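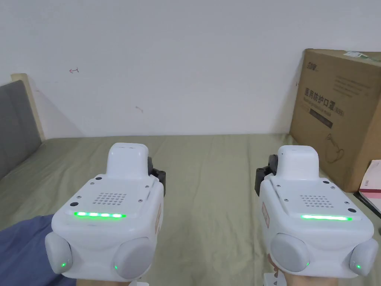 Vurkon says 400 hours of hand-held gripper recordings now teach its robot to make a bed as well as 3,000 hours did last year. Perhaps. The gain is put down to filtering out clumsy takes, but the test covered only 2 bedrooms, and the robot had trained in both – hardly a fair trial. Gisesora tried the same filter on its own recordings in July and saw no change. We'd like to see a strange room and a different sheet before anyone cuts their recording budget.

Contact the newsletter desk | © Stukberg | Back to top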